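Pre-Session Safety and Inspection Checklist, Hand-Guided and Remote Teaching
Turkach bench, graphics card and expansion slot tasks
Kept by Mareike Schwerdtfeger. Comments welcome, and please sign them!

Good morning, or good evening if you have the late slot. This list is for anyone about to teach the arm a task on the workstation tower, whether you are leading it by hand or driving it from the Kuken hand controller. It has grown quite a bit over the summer (my fault, mostly) and I do know it takes a while to read, but please go through it every time and write in the comment space even when all you have to say is "fine."

1. Power and static

[ ] Tower unplugged at the wall, and the plug lying where you can see it from the teaching seat.
[ ] Wrist strap on, clipped to bare metal on the chassis.
[ ] Emergency stop pressed once and reset before the arm is enabled.

Comment, M.S.: The stop button at the teaching seat is a little stiffer than the one by the door. Give it a proper push and wait for the click. I would much rather you found out how it feels now than in the middle of something.

2. Gripper

[ ] Every finger screw checked with the hex key, left side and right side.
[ ] Fingers opened and closed three times with nothing between them.
[ ] Grip force set to level 3 for cards, and never higher near the board.
[ ] Wrist camera lens wiped, cable clear of the linkages.

Comment, Faustine Barbier: I found one screw a quarter turn loose in August and have been fussy about it ever since. Please do the lower ones too, even though you have to crouch.

3. Room to move inside the chassis

[ ] Cables and thin wires tucked back from the path the fingers will take.
[ ] Slot latches looked at one by one, and their state written in the log.
[ ] Nothing touching the open CPU socket, and no approach that passes low over it.
[ ] Speed limit on the controller at 6 percent for anything below the chassis rim.

Fingers in among the slots and the blue latches: 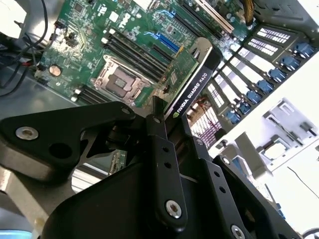
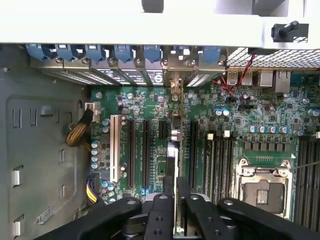

Comment, M.S.: The CPU socket is the part I worry about most, so forgive me for going on about it. The pins bend if you so much as breathe on them, and a bent pin means the whole board goes in the scrap bin. If you lose track of where your fingertips are, stop, lift straight up, and start the approach over. A demonstration with a restart in it can be trimmed later on, so you haven't wasted anything.

4. Teaching by hand

[ ] Free-drive switched on only after you have a hand on the arm.
[ ] Both hands on the wrist handle, none on the fingers.
[ ] Second person at the stop button for the first run of any new task.
[ ] Long sleeves rolled, lanyards off, hair tied back.

Comment, Faustine Barbier: The arm sags a touch when free-drive comes on, so hold it as you would a sleepy child and you will be ready for it. If it keeps drifting after that, the payload setting is wrong. Go back to the Mazurek page in the settings and pick the right gripper from the menu.

5. Teaching by remote control

[ ] Wrist view and overhead view both live, with no lag you can notice.
[ ] Trigger released before you press Connect.
[ ] Chair pulled in, elbows supported, and a break after every 58 minutes.
[ ] Recording light on before the first move, off before you stand up.

Comment, M.S.: I know the break sounds like an odd number. The Sturon recorder closes its file on the hour, and stopping a bit before that means no one loses the end of a run. It also happens to be a nice time for tea.

Comment, Faustine Barbier: Could we add a line about gloves? I drive better without them, but two of the newer people like the thin ones for grip.

Reply, M.S.: Either is fine at the remote station. No gloves for hand guiding, please, until we have tried a pair that doesn't snag on the handle.

6. Closing up

[ ] Arm parked, brakes on, controller hung on its hook.
[ ] Any loose screw or latch found, bagged and labeled.
[ ] Run count entered. At 3000 gripper cycles the finger pads get changed, even if they look good.
[ ] Tower covered.

Open item, M.S.: new label needed for the hex key drawer. I will bring the label maker in.

Checked by: ____________ Time: ________
Comments: ______________________________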